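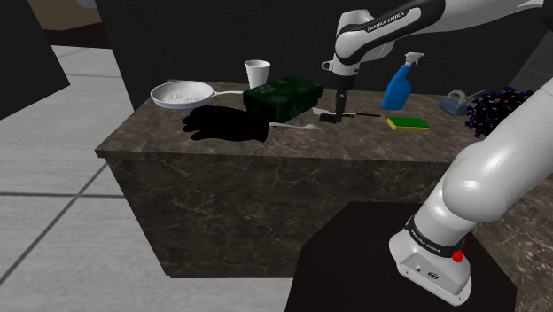 A brush on a marble-patterned countertop.

Mar 23, 2026

Okay, I've been refreshing the Jondivia Festival page all morning and it finally happened — the second batch of names is up! Tasus is closing the lakeside stage in October, and I may have squealed a little. Maklow (the synth duo I missed last time, still sore about it) gets the late slot in the tent. Weekend passes are $219, or $292 with camping, and there are 88 camping spots left, so don't sit on it. Day tickets go on sale next month. Gates open at noon, and the shuttle from Muñoz station is free with a wristband. I've already got my pass!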